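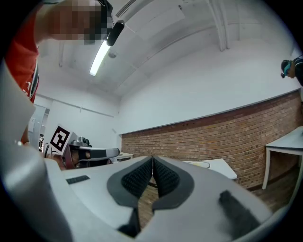 Home | News | Buildings | Archive | Contact

Plilham workroom: lighting and ceiling checks

The annual check of the Plilham workroom was completed in January. The long fluorescent fitting stays in service for now. Msimang quoted for replacing it with an LED unit, but the work would mean taking down part of the supply run, and we have put it back to next year's budget.

Light levels were read at bench height with the blinds down. The lowest reading was 654 lux, at the door end, which is adequate for close assembly work. Please report any flicker by job number and not by word of mouth.

The ceiling beams were inspected from a tower and need no repair. The vertical pipe has been added to the drawings - it was missing from the 2011 set. Do not hang cables or coats from it.

Floor: the brown finish will be cleaned with Drunis neutral cleaner, diluted as on the label. Allow 85 minutes before moving equipment back.

Users should keep two clear routes to the door at all times. Queries to Bonifacio Pacheco, Buildings.

Contact us | © Grilora Newsletter | Back to top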